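Work > Openings > Teleoperation and demonstration

Skeptical operators wanted, Flenton site

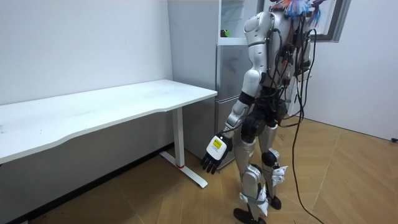 Most ads for this kind of work promise that you'll be "teaching robots to think." You won't. You'll be steering a humanoid by remote control, or moving its arms by hand, while it gets recorded doing small household jobs, and after that other people will find out whether the recordings were any good. I've been running demonstration sessions at Urnport long enough to distrust a lot of what gets said about them, and I'd like to hire people who start out with the same distrust. The workspace is a small room with a white desk and a tall refrigerator at the end of it, and the robot has a mass of cable down its back, with one long black line trailing across the wood floor. Watching where that line lies is part of the job. So is remembering that the hand you're steering hangs right by the end of the desk when the arm is down, and that you will feel nothing when it hits.

We are hiring two operators for a 90-day contract starting in July. There may be an extension. I would not plan your rent on it.

What the work is

An operator gets a task card, say "take an item from the refrigerator shelf and put it on the desk." You do the task again and again with small changes in where things start. Some days you're on the remote rig. Other days we do it hands-on: the arms are put in a soft mode and you guide them through the motion yourself, with a second person at the stop button. The hands-on sessions are slower and, in my view, give cleaner motion near the refrigerator, though Rahel Wieser, who trains the models, disagrees with me and has charts. You will probably end up with an opinion too. Please write it down with the episode numbers attached or it's no use to either of us.

Between takes you label. Was the grasp clean? Did you correct partway? Would you throw this one out? A set from last winter had 1,109 episodes in it, and I went back and rejected 320 of those, most of them marked "success" by someone who was tired or wanted to be nice. An object can end up in the right spot after a terrible demonstration. If the wrist wandered all over the place first, the model gets the wandering too.

What I don't believe

I don't believe more hours of data fix a badly written task. I don't believe a good gamer is automatically a good operator; we've tried it, and the results were mixed. I'm also not convinced that our current approach will get a robot to do any of this in a kitchen it hasn't been in before. It might. The Arroyo project exists to check, and you'd be working on Arroyo. If the answer comes back no, your work will still have been done properly and paid for.

Who we want

People who can repeat a dull action carefully and still notice when something has changed. Past hires who did well came from dental labs, sewing shops and a bus depot. No degree needed, no programming. You should be able to:

- stand for most of a two-hour session, with breaks between sessions
- keep your hands steady and say so when they aren't
- write a plain note that a stranger could follow
- stop a run without asking permission
- tell me I've written a bad task card

You'll need to be comfortable working next to a machine that can knock you over. There is a full day of safety training before you touch anything, led by Begoña Bustamante, and she does send people home if they aren't listening. Loose sleeves, lanyards and dangling earphones stay outside the room. If you use a mobility aid or would need a different setup, ask. The remote rig can be used seated and we've changed it before — the hands-on work is harder to adapt, and a remote-only contract is possible.

Pay and hours

Hourly, paid every two weeks, same rate for robot time, labeling time and time spent waiting while something is being repaired. I put that last one in writing after Trendov, where I used to work, docked operators for downtime. There is a lot of downtime. Bring a book.

Shifts are mornings or afternoons and we try to keep you on the same one. There's an occasional Sunday session, always optional, at a higher rate. The exact figures are on the rate sheet, which we send to everybody who applies, before any interview. If you don't get one, write and complain.

What gets recorded

Your motion on the rig, the robot's joint positions, and camera video of the room. Your voice is not recorded. You may appear in the video during hands-on work, and you'll be given a consent form that says who can see it and for how long. Read it. Thu Ông handles those questions and will go through it line by line with you if you want. Saying no to hands-on video doesn't rule you out, it just means we schedule you for the rig.

How to apply

Send a short note to Nayeli Robles through the form on the Urnport openings page. Skip the cover letter. Tell us instead about one repetitive task you've done for a living and one thing about it that was set up wrong. A paragraph is plenty. A resume is welcome but we read the paragraph first.

If it looks like a fit, you'll come in for a paid trial session at Flenton. You'll run a simple task on the rig, then watch a few recorded episodes and tell us which ones you'd reject. We don't expect you to be smooth on the rig your first time. I pay much more attention to the second part, and to whether you'll argue with me about it.

We answer everyone, including the ones we turn down, though it can be slow.

Marjan Kordestani
Demonstration lead, Urnport

Filed under: Contract work, Robot operation, Entry level OK

2 comments | 90 shares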